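Wutstead's play kitchen opens its cupboards again

WUTSTEAD, 11/13/21 – The play kitchen at the Flollirwood toy library is back in business after a long summer and a longer autumn of sorting, scrubbing and gentle arguing over what counts as a vegetable, and the families who have been asking after it since May can finally come in and borrow from it again.

The collection, which lives in two rooms behind the old post office in Wutstead, lends out toys the way other places lend out books. Its play kitchen has always been the most popular shelf by a good distance, and it had gotten into the sort of state that popular shelves do. Lids had wandered away from pans, and there was a whole drawer of fruit halves with no other halves to go with them.

"We emptied everything onto the floor one evening and then just stood there looking at it for a while," said Sigrun Solberg, who runs the library and did much of the sorting herself. "I think we all wanted to go home! But then Tincuța started putting the breads together, and somebody else took the fish, and after that it went along quite nicely."

By the time they had finished there were 2177 pieces on the list, and 112 of those are new to the shelves this season. Many of the new ones are play foods that the families of Wutstead cook with at home but had never found in the toy box, and the bitter melon has turned out to be a great favorite, bumps and all. Children like to run their thumbs over it, says Tincuța Cârstea, and their grandparents like to explain to them at some length how it ought to be cooked.

The pots are the other big change. The library has moved toward stainless steel ones in place of the thin plastic sort, which cracked along the rim and had to be thrown out nearly every winter. The steel costs more to begin with, but Solberg expects to be lending the same pots for many years, and they make a far better noise with a spoon (parents may have their own views on that).
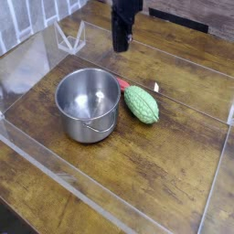
How borrowing works

Members can take home one kitchen bag at a time and keep it for up to four weeks. Each bag holds a pot or pan and a mixed handful of foods, and there is a card inside listing what should come back. Lost pieces are forgiven the first time, within reason.

Maximiliano Cuesta, whose twin daughters borrowed the very first bag of the new season, said the soup at his house has been served without a break ever since. "I have had it for breakfast," he said. "It has a pepper in it, I'm told, and it is very good for my knees."

Membership is open to families in Wutstead and in neighboring Rorncombe, and the library hopes to welcome around 500 households by next May. Donations of play food in good condition are gladly taken at the front desk, and Consuelo Arroyo would especially like to hear from anyone who can spare small lids.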